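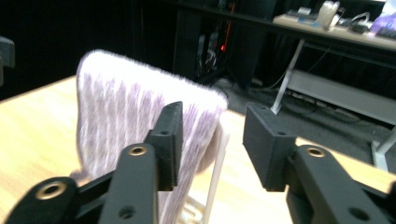

Slipping finger pads on the Jorka hand gripper: your questions

Last updated 2023-12-22

What went wrong?
A good many of you wrote in to tell us that towels and other soft things were sliding out of the Jorka part-way through a lift, and we're very grateful you did. The fault is in the finger pads. On one batch from our Larnwood workshop the screw behind the pad can work loose, and the pad then tilts when it closes on anything thick.

Is mine affected?
Have a look at the number inside the handle. If it ends in 141 or lower, please treat it as affected, even if it has behaved beautifully so far.

Can I carry on using it in the meantime?
For light cloth, yes, but do check both pads every 50 grips and stop if either one moves under your thumb. Please keep your own fingers out of the gap while the trigger is free, as a loose pad can snap shut at an angle and give you a nasty pinch.

How do I get new pads?
Write to the Gresach help desk with your number and we'll post you a set, free of charge. It can take up to 5 days to arrive. Fitting them is a quiet ten-minute job with the small key from the box.

What about recordings I made with a loose pad?
Keep them, but mark them, please! Our Furukawa software has had a "pad fault" tag since May, and it goes on the whole session.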